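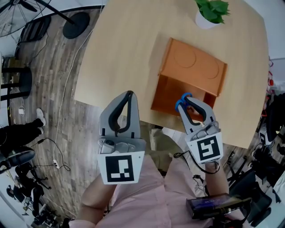
Student Projects / Reading and Writing

My Memoir Project: What I Read and What I Wrote

For my spring project I picked memoirs, mostly because I'd never finished one before. I started with The Catik Road, which runs 409 pages and follows a kid who stutters through three different schools. I almost quit around the second school (so many cousins!), but then his grandmother starts mailing him crossword puzzles and I was hooked.

After that I tried writing my own chapter. The limit was 793 words and my first draft came in at 993, so a whole bit about summer camp had to go – I still miss it. My chapter is about moving to Getamance in April of fifth grade and eating lunch in the library for 21 days straight.

The hardest part was dialogue. I don't remember what people said to me back then, so I asked my mom, and she remembered it totally differently! I kept my version and put hers in a note at the end.

If I did this again I'd read two memoirs side by side and compare how they open. Catik starts with a car breaking down. Mine starts with a sandwich, and I'm keeping it.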